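Workshop Tips: Comparing Hand-Held Grippers at Home

Small toys and a checkered tablecloth are all you need for a first trial. 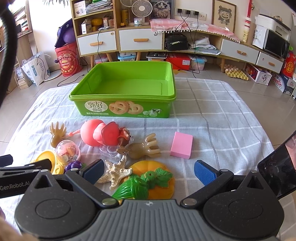
What should I test first when comparing two grippers?
Start with the grip on small, light things. Most grippers manage a block. A rubber toy or a starfish tells you more about the finger pads.

Tips from our bench

Use the same objects for every gripper, and put them back in the same spots. Mark the spots with tape under the cloth.

Try each object 6 times. Write down drops and slips separately.

Wipe the pads with a damp cloth between rounds and let them dry. The Malo pads pick up lint faster than the Onilby ones.

Tape loose cables to your sleeve, well away from the jaws.

Keep one box on the table as the drop-off point. An open cookie box works well.

Check the jaw screws after every 3 rounds. Ours had worked loose on the Onilby by the second evening.

If you are comparing controllers too, change only one part at a time. We swapped the Agbeko controller and the pads together in December and had to throw out roughly 949 tries.

Spare pads are in the Sturkgate parts list under 3470.

Updated March 2019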